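What an open day should show

Idrisa Massawe

The open day at Borkholm had a printed schedule, and the item I had traveled for was listed as "textile handling, hand-held tools, ground floor." It was placed between a palletizing cell and a talk on battery storage. The palletizing cell drew the crowd. It stacked cartons behind a fence, it did so without a fault for as long as I stood there, and it told me very little I could not have read on a data sheet. The textile session drew fewer people and ran over its time. I want to argue that it was the better demonstration, and that organizers of such days should schedule more like it.

The case against cloth as a subject is easy to state. It is slow. It has no cycle time worth printing on a banner. A carton has six faces and a known weight, and a visitor can tell from across the hall whether it landed where it should. A blanket has no fixed shape at all. Its state after a grasp depends on where the fold was, how the pile lay and what was underneath, and two grasps at the same point do not give the same result. Marketing departments dislike this, and I understand why.

The same properties are what make it worth watching. A rigid part hides the quality of the gripping decision, since almost any reasonable closure will hold it. Fabric exposes the decision. Close too high and the fingers meet on air or catch only the tips of the pile. Close too low and they press into whatever lies beneath. The useful band between those two errors is narrow, and on a thick fleece it is also hard to see, because the surface a camera reports is the top of the fibers and the layer that carries load is somewhere below it.

The group running the session, Dobre, works with hand-held grippers. A person carries the tool, the tool carries the camera, and the recordings go toward training a controller that will later run on an arm. I have been skeptical of this method in print. My objection was that a human wrist compensates for a poor finger design without the operator noticing, so that the data flatters the hardware. I still hold part of that objection. Having watched the work close up, I now think the part concerning cloth was overstated, because the fingers still have to do the pinching and no amount of wrist will do it for them.
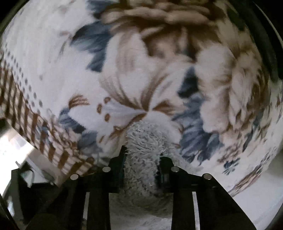 Flowered fleece, from the tool's own camera, in both views.
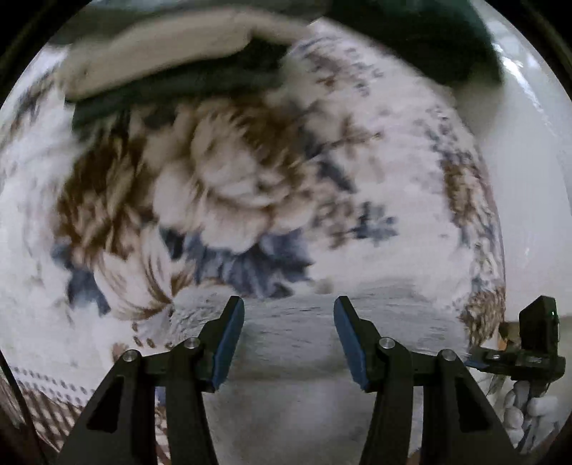 What the tool view gives a visitor is the problem in the terms the controller will receive it. From two yards away, a person holding a gripper over a blanket looks trivial. Seen from the wrist, the reference edges curve, large parts of the pattern carry no information about depth, and a quick movement of the hand can smear the print until only the fingers are sharp. I would like every member of a purchasing team to spend 5 minutes with that view before asking why folding is not solved. Most of the questions I heard on the day would have answered themselves.

There is a technical point here about test material. Many published cloth results use plain towels, cut square, in one color, laid flat on a contrasting table. The choice is defensible for a first experiment and poor for a tenth. A printed fleece with a deep pile is closer to what comes out of a household dryer or a hotel cart. The print creates strong edges that are not physical edges, and a detector tuned on plain towels will treat a petal outline as a fold. If a method depends on the cloth being plain, the open day is the right place for the public to find that out.

Compare the Pladley event last July, which I attended and which was in most respects better organized. The handling demonstration there was a single scripted pick, repeated. I logged 49 repetitions and the system completed all of them. I also noted that the towel was returned by hand to a taped outline between attempts and smoothed before each one. The staff did not conceal this and answered when asked, but few people asked. The figure that went home in visitors' notes was 49 out of 49. It was correct, and it described a fixture.

Borkholm offered no such figure, and I left without one. I regard that as acceptable for a collection session and as a gap in the rest of the day. A collection session should be judged on whether the recordings cover the material honestly, including open approaches, misses and regrasps. A controller trained from them should be judged on numbers. The two ought to be shown side by side, with the same textiles, and the second half was missing. The schedule promised results "in a later phase" and gave no date.

My other complaint concerns the wall text. It described the gripper, the mounting and the software, the last under the product name Drukance, across 36 lines of small type. Finger geometry got one line. Pad material and closing force got none. For fabric those are the first things an engineer wants, ahead of anything about the model. Pad friction decides whether a pinch gathers one layer or slides off it, and finger width decides how much neighboring material is dragged along. I asked for both values and was told they would be sent on.

I would keep the format and change three things. Publish the finger and pad specifications on the wall. Let visitors hold the tool, under supervision, and attempt one grasp on a textile they have chosen from a pile. Then play their own recording back to them at half speed. The equipment needed for this was already in the building, apart from a second screen. It would lengthen the queue, and the palletizing cell can spare the floor area.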